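From: Guleck robotics club list
To: members
Date: Wed 5 October
Subject: Re: [guleck-club] who is on which table, and pad question

Quick one before lab closes, sorry for the typos.

On Monday's list someone wrote:

> Are we still doing the two handed task for Dristum or did that get
> dropped? Also are the pads on the grippers ok to keep using or do we
> need new ones before the Rimell round. I can print but I need to
> know which file. Last time I printed the wrong one and wasted most
> of a spool.
>
> Also what is the part called. I keep hearing three names for it.

Answers, in order-ish.

1. Two handed task
Yes still on. One person, a gripper in each hand, orange block in the middle of the table. Start with both sets of fingers off the block, come in from the sides, then lift. Plates stay on top of the grippers and facing up, dont let your sleeves ride over them. Cables out to the sides.
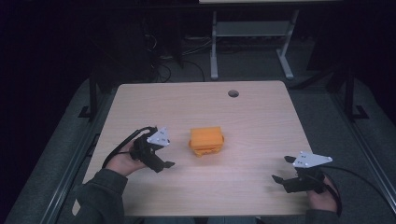 2. Pads
Keep them for practice, swap before Rimell. They are scuffed up pretty bad on the inner faces, and the tips have white bits hanging on them. Wipe first, then look. If the corner is fuzzy after wiping put it in the reprint box.

File is pad_v2 in the Paquette folder, NOT the one in the top folder. The top one has the old hole spacing, thats the one that ate the spool. Two holes on the narrow top face, check them against an old pad before you print more than a pair. And please leave the brass insert in the round mount alone. If the screw feels tight, back it out and start over, dont force it.

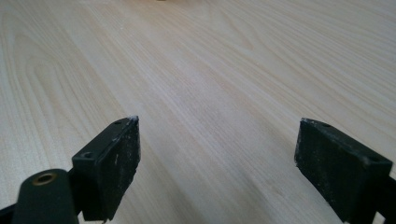
The part is called a pad. Finger is the pad plus the bracket. I wrote "jaw" on the sign up sheet in June and that was my mistake, sorry.

3. Numbers for the report
We had 1,834 good runs as of last night, target is 2,671. Another 728 are on the drive and havent been checked, so dont add them in yet. If you can check a batch, reply here with the batch name so two people dont do the same one.

4. Still need
- somebody to read the Dristum rules again, the bit on restarts. I read it as one restart per team, not per person. could be wrong
- black filament
- the small hex key back. whoever has it just put it in the drawer

Table sign up closes Friday noon. If you cant make your slot say so on the list, dont just text me, I wont see it during class.

ok running, more tonight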